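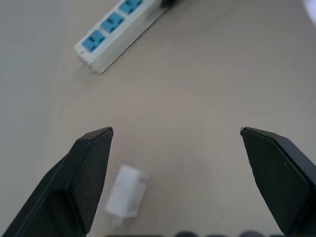
3.2 Superfícies de trabalho e distribuição de energia

Figura 2. Tampo de mesa de tonalidade bege-acinzentada, com extensão elétrica branca disposta na diagonal.

O levantamento realizado em junho no edifício Cisternas incidiu sobre 60 postos de trabalho partilhados, distribuídos por dois pisos. Em cada posto registaram-se o estado do tampo, a localização do ponto de alimentação e os objetos deixados sobre a mesa no final do dia. A recolha seguiu o protocolo descrito por Cardoso e Ojeda no relatório interno do projeto Marnow, com adaptações ao mobiliário existente.

Os tampos são, na maioria, claros e sem padrão. A superfície da Figura 2 é lisa e mate, sem juntas nem marcas visíveis, o que facilita a identificação de objetos de cor contrastante, mas torna menos evidentes os de tom próximo, como as extensões brancas. Estas foram classificadas como equipamento de mesa sempre que se encontravam pousadas sobre o tampo, independentemente de estarem ou não em uso.

Em 21 postos a extensão encontrava-se sobre a mesa. A orientação oblíqua em relação ao bordo foi codificada separadamente, por reduzir a área contínua disponível para documentos e computadores portáteis. O desgaste do invólucro foi avaliado numa escala de três níveis; a unidade da Figura 2, de plástico esbranquiçado, com aspeto ligeiramente riscado e acinzentado na face inferior e na tampa da extremidade, corresponde ao nível intermédio.

Não foram medidas cargas elétricas. Os postos equipados com calha Skollden, fixada sob o tampo, foram analisados à parte e constam da secção 3.3.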